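Guides > Bathroom > Stone Surfaces

How to Seal a Marble Vanity Top

By the Odoi workshop desk
May

Marble is porous, and a bathroom puts a lot of things on it that leave marks: soap, mouthwash, hair dye, nail polish remover. A penetrating sealer slows those down so you have time to wipe them up. It does not make the stone scratchproof, and it will not stop acid from dulling the polish.

Start with a water test. Put a teaspoon of water on the stone near the sink and leave it for 15 minutes. If the spot under it has gone darker, the top needs sealing. If the water is still sitting up in a bead, wait a few months and test again. Try two or three spots, as the area by the faucet wears faster than the back corners.

Clear everything off the counter the evening before. Wash the stone with warm water and a few drops of dish soap, rinse twice, and dry it with a cotton towel. Skip vinegar, lemon and any spray made for lime scale. Then leave the top alone overnight. Sealer applied over damp stone can turn cloudy.
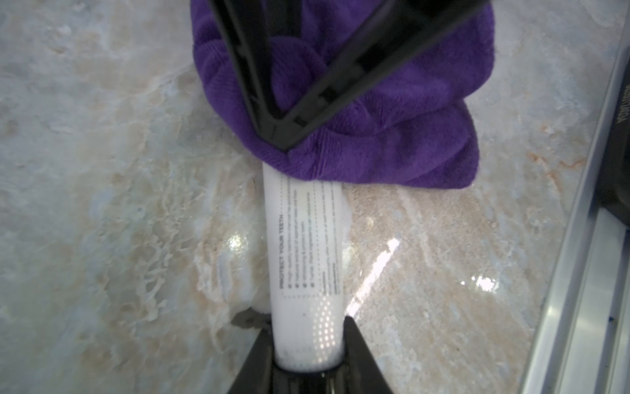

Old stains should come out before you seal, or you will lock them in. For oily marks, mix baking soda and water to the thickness of peanut butter, spread it over the spot, cover it with plastic wrap and tape down the edges. Take the wrap off after a day and let the paste dry fully before you scrape it away with a plastic card. Some marks need a second round.

We use Emico stone sealer in the 200 ml bottle, and one bottle does two average vanities. Tradisitz makes a similar one that smells less but takes longer to cure. Whichever you buy, read the label for the wait time and go by that.

Open a window and put on gloves. Pour a little sealer on a lint-free cloth and wipe it on in overlapping passes, working from the back wall to the front edge. The surface should look evenly wet. Do the rim of the sink cutout with a small brush.

Let it soak in for 10 minutes, then buff off all the extra with a clean, dry cloth. Don't let it dry on the surface. If you find a sticky haze later, wet a cloth with fresh sealer, rub the haze until it loosens, and buff again right away.

Put on a second coat after an hour if the first one sank in quickly. Keep water off the top for a full day, and repeat the water test once the sealer has cured.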